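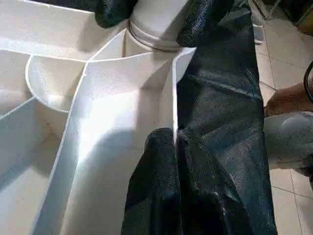
White tray and denim, tile floor to the right.

Cestarden two-arm build: frequently asked questions

These are the questions that come in most often about the Cestarden, a two-arm robot for household jobs built at home on evenings and weekends. The parts list and wiring notes are on separate pages. Last changed in February.

Is it a kit?

No. It is one machine, put together from bought arms, two grippers, a used workstation and a lot of brackets. The brackets and the mounting plate were cut and drilled at Domański, a shared workshop that rents bench time by the hour. Everything after that was done at home, on a tile floor.

How much room does it need?

The base and both arms at full reach need a clear area 3 meters across. It can work in less if you lower the reach limits in the settings file, but then it will refuse a lot of jobs.

Where are the cameras?

One on the head and one at each wrist. The head camera is for finding things and for jobs that use both arms. The wrist cameras take over for the last bit of an approach, when the arm itself would block the view from above. They see very little of the room, and close objects can fill the whole picture. Run each cable with a loose loop near the wrist joint. A tight cable will pull out of its socket the first time the joint turns all the way.

Which software does it run?

Motion planning and gripper control are in Kaven, the control package written for this build. It started as a script for one arm and still shows it in places. The settings file has 58 entries. Most people building something similar will only need to touch the first 13, which cover arm length, speed limits and grip force.

Can it hold small tools?

Yes, with limits. A small brush works well if it has a flat block or handle that the fingers can close on. Thin round handles tend to turn in the grip. We wrapped one in tape and that helped, but a flat handle is still better. When the brush has to go in beside a container, slow the arm down and leave more clearance than looks necessary. Bristles bend and the planner doesn't know that.

Does it have trouble with clear or frosted plastic?

Some. Frosted containers are easier than clear ones, but the depth reading on the walls is still noisy, and any liquid showing through confuses the edge finder. Kaven has an option called "soft wall" that ignores depth on a marked object and uses the outline from the color image instead. Turn it on for tumblers, bottles and anything else you can partly see through. Keep water-based liquids away from the wrist joints, which are not sealed.
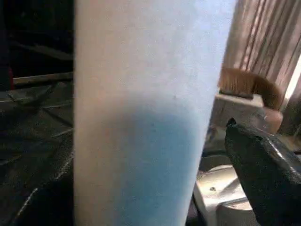 What about cloth?

Cloth is the hardest thing on the list. Denim is better than thin fabric because it holds a fold long enough to be grabbed. The usual failure is that the fingers close on two layers, or on cloth plus the edge of whatever it is lying against. White plastic next to dark cloth gives the wrist camera a clean line to work from, so we do most cloth tests that way. Keep your hands well away from the cloth while an arm is moving.

Can both arms lift one object together?

Yes. This was the main reason for building two. The object needs to be stiff and have edges the fingers can hook over. A small plastic table is a good first test — light, rectangular, and with a rim all the way round. Each gripper takes one side near a leg, and Kaven then treats the arms as a closed loop until one of them lets go. If the force readings on the two sides drift apart, it stops and holds position.

Set the two-arm speed to no more than half the single-arm speed. Faster than that and the legs start to swing.

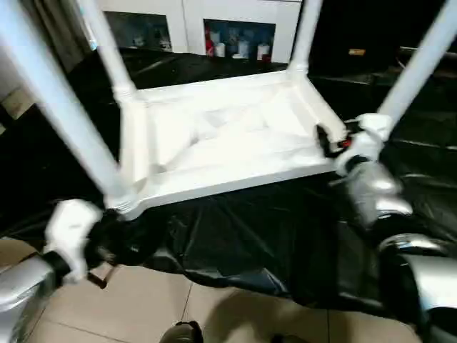 Two-arm hold on the plastic table, legs up.

How much can it lift?

Up to 200 grams with the wrist fully extended, more with the elbow bent. Two arms together do better, but we don't publish a number for that yet. The weak point is the finger pads. Replace them when the surface goes shiny.

Do reflective surfaces matter?

They do. Bright arm casings throw highlights onto nearby objects, and wrinkled black plastic is bad for depth. A matte cloth is a better cover if you have one. Otherwise mask the area in the head camera settings.

Where did the grippers come from?

Ikia, bought as a pair. The fingers can be swapped with one hex key. Check both screws again after the first hour of use.

Can I come and see it?

Not at home. Questions about the brackets can be asked at the Domański open bench on Friday evenings. For Kaven, use the contact form and include your settings file.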